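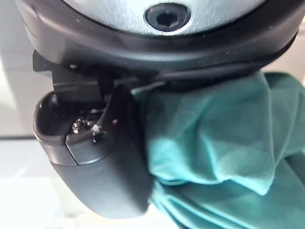 **To:** the board of the Rizzi Fund
**From:** Ada D'Amico, Minwood Votes
**Date:** 2024-11-02
**Re:** Progress on the candidate forums and voter outreach grant

Dear all,

I'd meant to keep this to a page, and I'm afraid I haven't managed it, but there's a lot to tell you and most of it is good. When you agreed to back us in February we had a plan on paper, a borrowed office above the bakery in Minwood, and a fairly shaky idea of how many people would come out on a cold night to hear council candidates talk about drainage. We know a good deal more now.

## Candidate forums

We promised you seven forums across the three wards and we've held all seven. The first, at the Eltau community hall, was a bit of a learning experience. The microphone for audience questions was at the front of the room, so anyone sitting at the back had to walk the full length of the hall while everybody watched, and quite a few people who'd put their hands up thought better of it. From the second forum on we carried the microphone to the person, and the questions got longer, friendlier and much more to the point.

Every declared candidate for mayor came to at least one evening. Two of the ward candidates declined all our invitations, and we read out their names along with a short statement where they'd sent us one. I did get a cross phone call over this, but we'd set the rule out in writing to every campaign before the first forum and we applied it the same way each time.

Total attendance was 700, counted at the door. That does include people who came more than once (and bless them, there were some who barely missed a night), so please don't quote it as 700 separate voters. The Jorkevow evening was the biggest by a long way, and I think the proposed closing of the branch library had a lot to do with that. We ran over by half an hour and the hall was very kind to us.

## The voter guide

We printed 2000 copies of the plain-language guide, which covers how to check you're on the list, what to bring, how advance voting works and what each office on the ballot is responsible for. That last section was the one we nearly left out, and it's the one people mention to us most. A gentleman in Eltau told me he'd voted in every municipal election since he was old enough and had never been sure which level of government looked after his road.

The copies went out through libraries, the seniors' centre, the food bank and the rink. The rink went through theirs fastest, so we moved part of the library supply over there. We have a small box left and would like to keep it for newcomers who ask us how things work between elections.

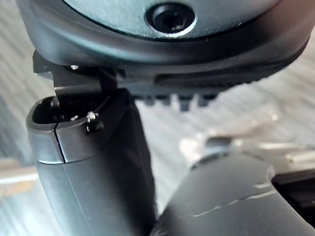

We'd also hoped to have the guide translated before the first forum, and here we fell short. The translations were finished late, and they went up on our website only, with a sheet at each hall telling people where to find them. I underestimated how long the checking would take. The wording around proof of address has to be exactly right, and our reviewers sent it back twice with corrections that were well worth having. For another round I'd start the translators a good two months sooner and pay for the second reading from the outset.

## Doorstep conversations

Our canvassers are strictly non-partisan, and I want to thank them for holding to that on some very lively doorsteps. They worked in pairs, left a guide wherever it was wanted, and wrote down the questions they couldn't answer so that we could ring people back. Parking near the advance poll came up over and over. We passed it on to the clerk's office, and they put up clearer signs and opened the lot behind the town hall, so I'm claiming a tiny share of the credit for that — though they may well have had it in hand already.

## Money

We're slightly under budget on hall rental, as the Jorkevow hall gave us its neighbourhood rate, and slightly over on printing and on mileage. Taken together we expect to finish within the grant. With your permission I'd like to move what's left in the hall line across to translation, and I'd be grateful for a short note back saying yes or no to that.

## What's still to come

We have the follow-up survey to send to everyone who left an email address at a forum, and a debrief with the canvassers, for which I've promised soup. The final accounts and the survey results will come to you together in February. If any of you would like to sit in on the debrief you'd be very welcome, so please ring the office and I'll give you the details.

With warm thanks,

Ada D'Amico
Minwood Votes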